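Wurkby halts two-arm cells after gripper fault

27 Mar 2018 | Newsroom staff
Shares 70 | Comments 6

Wurkby has stopped its two-arm garment handling cells at the Pisska site after a gripper failed to let go on command. No one was hurt. Eight cells are down, restart date not given.

The fault showed up during a hanger job. Open command sent, fingers stayed shut, and the arm carried on with its next move anyway. A hanger snapped and a wrist joint took a knock before the operator hit the stop.
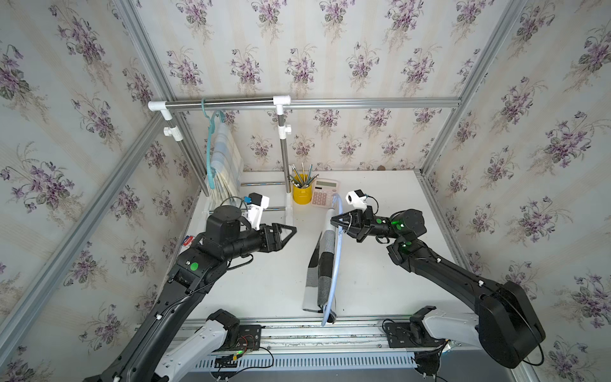 Two-arm cell on garment work, right gripper closed on a light blue hanger.

Eteo, which supplies the control software, says a update loaded in January let the arm move before the gripper reported its postion. A patch is being tested on 2 cells. Integrator Özkan is checking wiring on the rest, wants the old version put back in the meantime.

Wurkby says operators are to stay clear of the rails untill both checks are done. More when we get it.

Contact the newsroom | © 2018 All rights reserved | Back to top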